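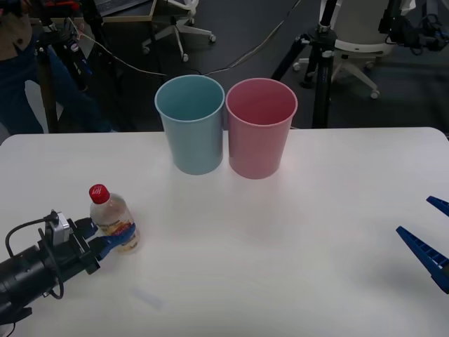 Brondholm Robotics Open Day

The Brondholm Robotics Open Day is a yearly public event held each August at the Palton workshops in Giltell. It began as a small evening for local schools and now draws more than 2,000 visitors, a remarkable crowd for a town of Giltell's size!

Demonstrations

The best-loved part is the table demonstration, in which 2 robot arms share a white tabletop set with everyday things: plastic cups in light blue and pink, and a small clear bottle with a red screw cap. The arms have blue two-finger grippers, and one can hold the bottle upright while the other stays open on the far side. It is a wonderfully simple set-up, and visitors of all ages gather to watch it.

The programme also includes the Kuruc Walk, a guided tour of the workshops lasting 3 hours (with a break for tea), and a lively question session with the engineers.

Access

Entry is free. The lecture room seats 313, and places for the talks are given out at the door.

See also

Palton workshops
Kuruc Walk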